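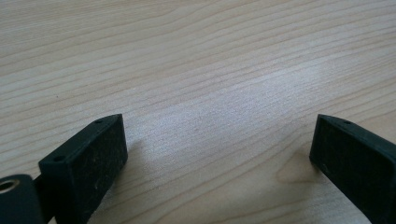 Item 4 - Reading room furniture

Present: Saoirse Fahy (chair), Cathal Hayes, Tuncay Tekin. Apologies: Senan Cronin.

The minutes of the July meeting were agreed. Mr Hayes reported that the quotation from Trestier for wooden tables came to £2,196, against a budget of £2,000. Members discussed whether the difference could be met from the repairs fund - Mr Tekin was opposed. It was agreed to ask Trestier for a revised price.

Action: CH to write before the next meeting.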